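致 Nadine Geagea，抄送 Ferhat Yüksel
Clillo 项目进度，4/26/19

写得急，有漏的地方回头补。预算表单独发，这里只讲进展和卡住的事。

## 先说结论

- 采集在跑，没停过。桌面抓取这一块可以按原计划交。
- 小件（螺栓、垫片、短销）落后。原因在下面，主要是夹爪指尖的问题，不是人手问题。
- 标注跟得上，质检跟不上。
- 需要您这边定两件事，放在最后。

## 采集

本期计划 30 种物品，已经完成 21 种。完成的意思是：示教录完、Fliva 里入库、Rima 抽查过，三样都有才算。只录完没入库的不算在里面，上次报告把两种混着写了，您问过，这次改过来。

剩下的基本是小金属件和软包装。软包装慢在摆放，每次捏过一回形状就变了，下一条示教的起始状态跟上一条对不上。Anas 一开始想每次都复原，花时间，后来我们商量不复原了，变形就变形，模型本来也要见到这些。只在记录里勾一下"已变形"。这样快多了。

小金属件慢在抓。操作员从侧面推过去，下指先碰到，螺栓一滚，上指合下来的时候位置己经偏了。重录。有时候连着重录好几条。Anas 的建议是失败的也留下，打上"滑脱"标签，不要删。我同意，之前删掉的可惜了，找不回来。从现在起一条都不删，硬盘不够再说硬盘的事。

进场动作也统一了一下：

1. 夹爪从桌面一侧低位进，指尖张开，不要从正上方直接压下来。
2. 快碰到目标时停一拍再合。停多久不硬性规定，看操作员。
3. 合指之后抬起，放回桌面另一处，手退出画面，结束。
4. 抓空了不要立刻补抓，算一条，重新开始。

第四条执行得不好。操作员习惯性会补一下，补了以后一条数据里有两段抓取意图，标注那边切不开。Rima 已经跟大家说过，下周再看看有没有好转。

## 桌面布置

之前桌面上只放目标物，模型学出来的东西换一张桌子就不认。现在改成目标物加干扰物一起放：大件的、透明的、反光的、带印刷字的，混着来。透明件最麻烦，标注员看不清边，轮廓画得各有各的。暂时规定：透明件只画外接框，不画轮廓。

桌布继续用格子的。Clotilde 提过换纯色，说格子线会干扰分割。我们试了一小批纯色，分割确实干净一点，但是桌面上没有参照，离远离近很难看出来，标注员反而问得更多。所以格子布留着，纯色的那批单独放一个文件夹，不混进主集。

褶皱不用熨平。之前有人每次开工前花时间拉桌布，没必要。但是目标物不要正好压在折痕上，螺栓会顺着折痕跑。

## 标注

Karaki 那边接手以后顺了。交回来的批次基本按时，格式错误少了很多。还剩的毛病：

- "接触"的起始帧标得偏早。指尖刚靠近就标接触。规则改成：看得出贴上了才标，看不出就标"不确定"。"不确定"不扣质量分，这个一定要讲清楚，不然没人肯用。
- 左右手混。夹爪从画面左侧进来，不等于是左手，有的视角操作员是站在对面的。以文件头里的字段为准，不要看图猜。
- 阴影当物体标。手底下那一片阴影有时候被框进去。已经发了对照图。

质检只有 Rima 一个人在做，另外还要管入库。每条从头看到尾来不及，现在是抽查，小件批次抽得密一点，大件抽得少。能撑住，但是再加批次就撑不住了。

## 设备

Itadach 供的夹爪，外壳和连杆没问题，螺丝也没松过。指尖磨损比预计快，磨光以后夹圆柄的东西打滑，跟前面说的小件落后是同一件事。备用指尖最多能撑到下一批结束，再往后没有了。

换过一次指尖之后做了重新标定，标定前后的数据在 Fliva 里用版本号分开了，训练那边取数时注意别混。Clotilde 已经知道，写在这里留个底。

胸前相机的固定带换了新的，以前录到一半会往下溜，画面越来越低头。换了以后好很多。高度以第二颗扣子为准，操作员个子不一样，视角会有差别，这个差别我们要，不校正。

存储：够用，但不宽裕。失败样本全留以后涨得快，下期要再看。

## 训练那边的反馈

Clotilde 用已入库的部分跑了一轮。大件和中件的合指时机学得可以，小件不行，常常在指尖还没到位的时候就合。她的看法是小件里"停一拍"的示教太少，早期录的那些操作员都是一口气下来的。早期那些要不要补录，我倾向补，但要占机时。

另外一点，她说背景太单一，桌子后面一直是那几块隔板。想换个房间录一部分。场地我在问，没有定论，先不要写进计划。

## 风险

- 指尖备件断供。最大的一条。没有备件，小件就只能停。
- 质检人手。
- 软包装的变形标记全靠操作员自己勾，漏勾多少我们现在不知道。Anas 打算抽一批回看，还没开始。
- Ferhat 提的数据授权条款，法务的回信我还没看完，看完在单独回复。

## 本期做的小件进场调整

螺栓这组改成侧面低位进，下指先到螺栓旁边，上指悬在它上方，再合。后面留着胶带、包装袋、整卷塑料和一捆透明的塑料管或塑料棒作干扰物，前半张桌面空出来给夹爪走动。Anas 带着录，新规则下的第一组先给 Clotilde 试训，不等整批齐。

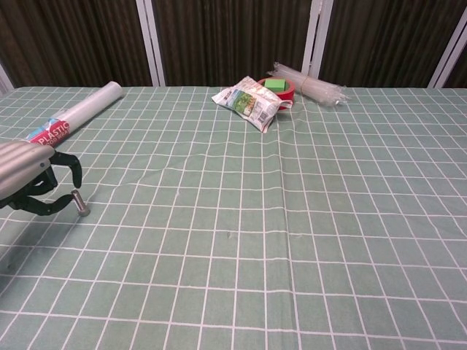
## 请您定的 2 件事

**指尖备件。** 现在下单还是等 Itadach 的新款？我的意见是现在下单。新款的交期他们只说是 10 月，没有书面的，小件等不起。型号和报价在预算表里。

**质检加人。** 半职就够，从 Karaki 借也行，Rima 可以带。要是不批，下期的抽查比例就得降，请回信里写明一句，我好转给训练组。

附件：预算表、机时安排、标注规则修订稿。规则修订稿里透明件那一节还是旧的，以本报告为准。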